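Notes wk 11, Foam & cushioning materials (Intro to Packaging, section B). November 29, 2018

Missed last time bc of the fire drill so we start with leftovers from wk 10, then foam. Quiz moved — see bottom.

## Leftovers: corrugated

- flute direction runs vertical in the box wall or the stacking strength goes. Several of you drew it sideways on the homework. Please fix before portfolio.
- humidity: board left in a damp warehouse loses strength fast, so don't design right to the limit
- Amerley asked about double wall. Yes, heavier, yes, costs more. Use it for the lamp project, not for the mugs.

## What foam is for

Three jobs, usually mixed up in one part:

1. cushioning (soak up the drop)
2. blocking and bracing (stop it sliding around)
3. surface protection (no scuffs)

Write down which job you're buying the foam for BEFORE you pick one. The Vestergaard case in the reader is a good bad example. Soft foam bought to stop scuffs, then everybody expected it to hold up a pump. Pump went straight through to the box wall.

## Open cell / closed cell

**Open cell.** Cells are connected, air moves through. Soft, squashes easy, soaks up water like a sponge (a sponge is open cell foam, that's the whole thing). Polyurethane mostly. Good for light, fragile stuff. Bad anywhere wet.

**Closed cell.** Each cell sealed. Stiffer, springs back, keeps water out. Polyethylene is the usual one. Good for heavier items and repeat drops.

Then EPS, the white beady stuff. Closed cell, cheap, light, but it takes one good hit and stays crushed. Fine for one trip. Not for returnable crates.

Quick test at the bench: press your thumb in, let go, watch. Slow return or a dent that stays = think about what the second drop will do.

## Static load

Weight of the item divided by the area of foam it sits on. That's all. Students get scared of this one and it's just a division.

- too much weight on too little foam → bottoms out, item hits hard
- too little weight on too much foam → foam never compresses, acts like a board, item *still* gets hit hard

Second one surprises people. More foam is not safer. Cushion curves are U shaped, and you want to sit near the bottom of the U.

Worked one from class: item weighs 18 lb, resting on corner pads with a total area of 20 sq in. 18 / 20 = 0.9 psi. Go to the curve for your foam and thickness, find 0.9 along the bottom, read up. Then do it again for the other faces!! The box won't always land on its base.
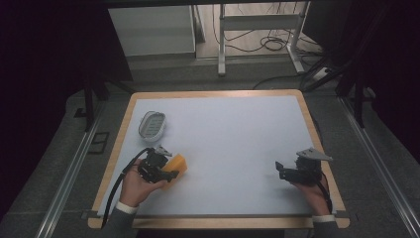
Thickness next. Thicker foam gives the item more distance to slow down in, so lower peak g. But bigger box, more freight. Ramil worked out the Ascombe kettle both ways and the thick version pushed it up a carton size, which hurt more than the foam price did. Check your carton sizes early.

Creep: foam under constant load gets thinner over weeks. Tight pack in November, rattling by spring. Add an allowance, the table is on p. 79 of the reader.

## Cutting and joining

- sharp blade, long strokes. Sawing tears the cells and you get a ragged edge
- hot wire for EPS only in the vented room, ask Halldóra for the key
- test glue on a scrap first, some solvents eat EPS
- hot melt is ok on PE but let it cool abit or it'll warp thin sheet

## Disposal

PE can be recycled if it's clean and not glued to board. So glued assemblies are a headache at the other end. Slots and friction fits where you can. Vinzenz's group did a pad set with no glue at all, die cut and folded — look at it on the shelf in 569 before you start your own.

## For next week

- read the Arnent chapter, skip the part on molded pulp, we do that seperately
- bring your item, weighed, and the load worked out for all six faces
- quiz is now the week after, corrugated + foam, one page of notes allowed
- portfolio groups that haven't sent me a name yet, send me a name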